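Small Chores, Slow Hands: Can a Machine Change the Refill Yet?

December 6, 2023

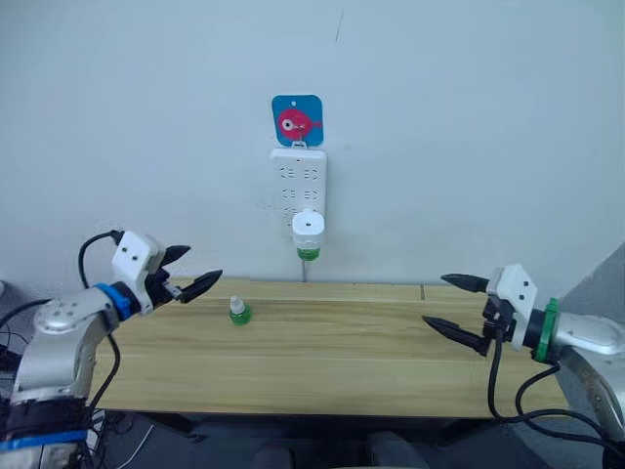
Ask anyone who has waited a long time for household robots what they would hand over first, and you will hear the big ones: the dishes, the laundry, the bathroom floor. Cathal Geraghty would like to begin with something a good deal smaller. He wants a machine that can take the used bottle out of a plug-in mosquito heater and put a fresh one in, and he has spent most of this fall finding out how hard that is.

Geraghty runs the home chores program at Fluleck, a small robotics outfit that has been working on two-armed machines for kitchens, laundry rooms and the back rooms of shops. The program keeps a list of jobs, all of them the kind that a person does with half a mind while talking to somebody else. Wiping a counter is on it, and so is pairing socks, and so is putting a price tag back on a shelf rail. The refill job went on the list in April, after a colleague came home from a trip to visit her parents and remarked that she had changed every bottle in the house for them before she left, as she always does.

"Her mother has bad wrists," Geraghty said over coffee last week. "It's a little twist and a little pull, and that's just the thing she can't do. I thought, well, if we can't help with that, what are we building?"

The trouble is that a little twist and a little pull is really a string of decisions. The heater has to be held still, or it will turn along with the bottle. The bottle has to be gripped firmly enough that it doesn't slip and gently enough that it doesn't squeeze out of shape. Then the new one has to have its cap taken off without being knocked over, and it has to meet the thread squarely, which plenty of people don't manage on the first go. Geraghty is one of them, he admits cheerfully, and he has the practice to show for it.

The team has made 362 attempts at the whole job so far, start to finish, and 218 of those ended with a new bottle properly seated and nothing on the floor. He is pleased with that number and a little embarrassed by it too, and he was careful to say what it does and doesn't cover. The runs were all done with one style of bottle and one style of heater, in a room where the lights stay the same and there is no cat. A person stood by with a hand near the stop button the entire time. And the pace, it must be said, would try the patience of a saint: a good run takes nearly 4 minutes.

Most of the failures come at the thread. If the bottle goes in tilted, even slightly, it will catch and feel tight long before it is tight, and the machine has to learn the difference. People do this by feel, mostly in the last quarter turn, and they back off and start again without noticing they have done so. Teaching a pair of arms to back off has taken up more of the autumn than anyone planned, Geraghty said, and there was one whole week in which the arms became so cautious that they backed off every single time and never finished a bottle at all.

Other groups are coming at the same question from the shop floor. Moranetti, which sells stocking carts to grocery stores, has been trying a single-arm version that straightens cans and turns labels to the front after closing. Shops are easier than homes in some ways, with their straight shelves and their goods all of a size, and harder in others, as anyone who has seen a cereal aisle on a Saturday evening will know. The company says its cart does well with cans and boxes and poorly with anything in a bag. Bags of rice slump, bags of chips slide, and a bag of frozen peas seems to do both.

Prollalov, a cleaning contractor with a good many office buildings on its books, took part in a short tryout of a restroom machine this year and sent it back. The staff liked it well enough, a manager there told us, and some of them had grown rather fond of it, but it needed a person along to open doors and pick up whatever had been left on the counters, and by the time that person had done all that, most of the work was finished anyway. The firm would look at another one in 2 years or so — sooner, if somebody can make one that handles doors.

So the answer to whether machines can do our chores yet depends a good deal on the chore, and on who is standing next to the machine. Floors, yes, more or less, and we have had those for a long while. Cans on a shelf, getting there. Anything that hangs, folds, drips or screws into something else is still slow going, and that happens to be a fair description of most of what needs doing in a house on any given day.

Geraghty is not discouraged in the least. He would talk about bottle threads all afternoon if you let him (we very nearly did), and he has a soft spot for the dull jobs in particular, having grown up over a hardware store where there was always something to be sorted into something else. He thinks a machine that does six small things slowly while you are out at work would be welcome in many homes, and that speed matters much less when you aren't there to watch.

The next round of tests begins after the holidays. It will bring in bottles with different shapes and caps, and heaters plugged in at different heights, including low down behind furniture where people tend to put them. A partner lab at Paulauskas will run the same job on its own arms, so that the two groups can compare notes on where things go wrong. Fluleck plans to share its results in the spring, the failed runs along with the good ones.

As for the colleague's parents, they have been told not to wait up. She is going home again at the end of the month, and she expects to change the bottles herself.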